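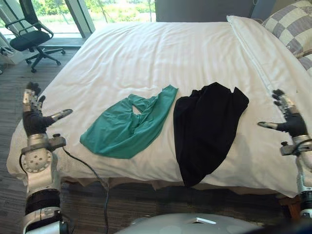

Room and Laundry Attendants (robot-assisted floors)
Kullomero Serviced Apartments, Brolteseck
Permanent, full and part time

Kullomero runs 168 serviced apartments on the Brolteseck site. Guests stay anything from one night to several months, and most of the longer stays include tidying and personal laundry. Since October two of our floors have been worked by attendants together with two-armed robots supplied by Gitivora. We are now extending this to a third floor and have 7 posts to fill.

You do not need any experience with robots. You do need to know what a properly made room looks like, or be willing to learn.

What the work is

On an ordinary housekeeping floor one attendant does everything in an apartment. On the robot-assisted floors the job is split. The robot handles clothes and light linen: picking up items left on beds and chairs, folding them and putting them in a pile. The attendant does the bathroom, kitchen, floors and bed changes, and looks after the robot as it goes from apartment to apartment.

The robot is slow. A shirt that takes you a few seconds can take it a couple of minutes, and thin or slippery fabrics often need a second try. You will be expected to step in when an item has been badly folded or dropped, and to log it on the tablet. The log is used by Gitivora to correct faults. It is not used to measure you.

Your duties will include:

Cleaning and resetting apartments to the Kullomero room standard
Moving the robot between apartments and starting each task
Checking its work and refolding by hand where needed
Picking out anything it should not handle, such as delicates, jewellery, medicines and items with something in the pockets
Stopping the robot if a guest, child or pet comes into the room
Reporting lost property and damage in the usual way

What has changed for staff

Applicants ask about this, so we will set it out. No attendant has lost a post or hours because of the robots, and the agreement with staff says none will before the end of the present contract. Attendants on these floors do less bending and less folding. They also do more watching and more note-taking, and some have found this tiring in a different way. Two people asked to go back to an ordinary floor and were moved. You may ask for the same after your first 3 months.

Room quotas on the robot-assisted floors are lower than elsewhere, to allow for the time spent on checking and logging. If the robot is out of service, the lower quota still applies for that shift.

The robots have cameras. They record while a task is running and you may appear in the recordings. These are not used for discipline or timekeeping. Guests on these floors have agreed to the service and can opt out at any time, in which case you clean the apartment without it.

Hours and pay

Shifts run from 8.30 am to 4.30 pm, or 9 am to 1 pm for part-time posts. Weekend work is shared out by rota. Pay is at the room attendant rate plus a supplement for the robot-assisted floors, and the supplement is paid from your first day of training. Uniform, meals on shift and a locker are provided.

Training

Training is paid and takes place on site at the Sheehan wing. You will spend the first week on ordinary rooms and the second with an experienced attendant and a robot. There is no written test.

How to apply

Call in at reception in the Sheehan wing and ask for a form, or ring the main desk and choose housekeeping. Please quote reference 616. A CV is welcome but not required. Tell us which hours you can work and whether you would also consider an ordinary floor if the robot-assisted posts are filled.

Shortlisted applicants will be invited to spend an hour on one of the floors before deciding whether to go ahead.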